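Chapter 11
The Arm Over the Bin

In this chapter we mount the arm in the shared workshop at Lekovham and teach it to pick up household things. You will need your frame from Chapter 2 and 160 centimetres of free bench. Before any programming, we clamp and cable everything with care.
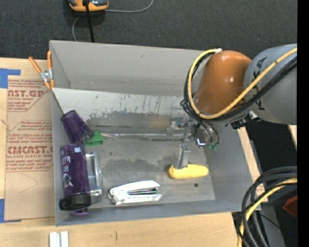

Somtochukwu Okeke would start with only one object in the bin, and add the next when the grip is reliable. I prefer to begin with the full mess.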